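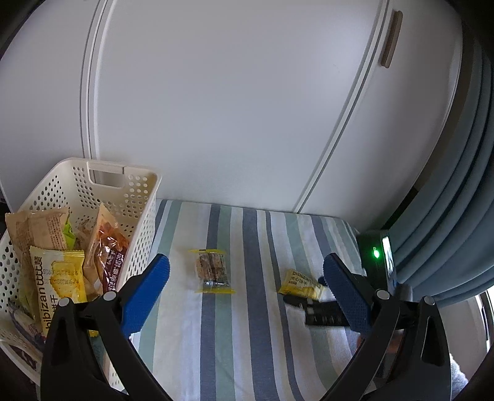

Lasero Snacks: two-hand picking demonstrations from a home

Lasero Snacks is a set of human demonstrations recorded with a pair of hand-held grippers. One person holds a gripper in each hand and moves small wrapped snacks between a plastic basket and a bed. No robot is present during recording. The set was made for training two-arm policies that are later run on real arms fitted with the same kind of fingers.

It is the second household set in the Dringate collection. The first one covered kitchen drawers and is packaged separately.

Contents

767 episodes, each a single attempt at one task
One wide-angle video stream per gripper
Gripper pose for left and right, in a shared world frame
Finger opening for left and right
One short text instruction per episode
A status field: complete, partial or dropped

Tasks

pick_to_bed: take a packet out of the basket and lay it on the sheet
bed_to_basket: pick up a packet from the sheet and put it in the basket
separate: move two packets apart so that they no longer touch
handover: pass a packet from one gripper to the other, then put it down

The status field is set by the person recording, right after the episode ends. We went through the partial and dropped episodes a second time and fixed the obvious mistakes. We did not do the same for the complete ones, so expect some wrong labels there.

Objects

The packets are single-serve snacks in thin film with crimped ends. Some wrappers are printed and some are clear. They are light and shiny, and they slide on the sheet when a finger brushes them. Crushed contents were left in use, and a crumb on the sheet was not a reason to stop.

The basket is white plastic with small round holes in the sides. Its position relative to the bed changes between sessions. So do the packets in and around it.

The sheet has wide and narrow stripes in blue, green, cream and white. We kept it for all sessions. The stripes make tracking easy, and that is also the weak point of the set: a policy trained only on these episodes may lean on them. Mix in other surfaces if you can.

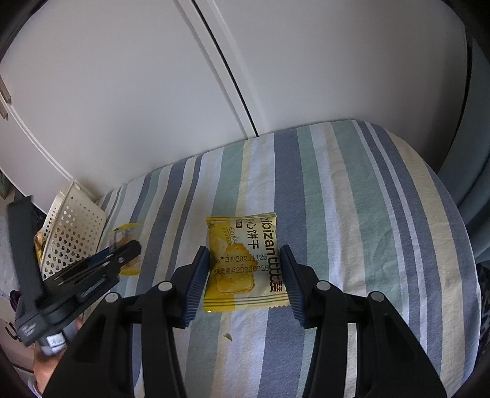
Karaca Data Group

Recording procedure

1. Turn on both grippers and wait for the tracking to settle.
2. Hold both grippers over the bed, fingers open, and start the recording.
3. Do the task at a normal pace. Close the fingers on the flat part of the packet or on a crimped end, whichever is easier to reach.
4. Use both hands where the task calls for it. In single-hand tasks the other gripper stays nearby and may come into view.
5. Open the fingers fully, pull back and stop the recording.
6. Set the status, then move the packets before the next episode.

A missed grasp is not a reason to stop. Try again up to three times, then mark the episode dropped. The retries are useful for training and we would like more of them.

File layout

Each episode is one folder with two video files, a pose table and a small text file for the instruction and status. Folder names start with the task name. Pose rows are matched to video frames by timestamp, and the tables have already been trimmed to the length of the shorter video.

Splits

The train split has 567 episodes and the test split has 200. Sessions are never divided between the two. No basket position in the test split is repeated from train.

Known problems

Hands are visible in many episodes, at the lower corners or behind the other gripper. They are not blurred.
Tracking drifts when both grippers are held low over the basket. Affected rows have a quality value under 1000; clean rows are at 3000.
Glare on clear film can hide the packet edge.
Wardrobe doors behind the bed are plain white and give the tracker little to hold on to – expect more noise in episodes that face them.

Use

The loader and the replay script are in the Broklow tools repository. Start with the replay script and watch a few episodes from each task before training. It draws both gripper paths over the video, so bad poses are easy to spot.

Changes

August 9, 2024: first release, all four tasks.
Planned for December: the same tasks on a plain sheet, with a deeper basket.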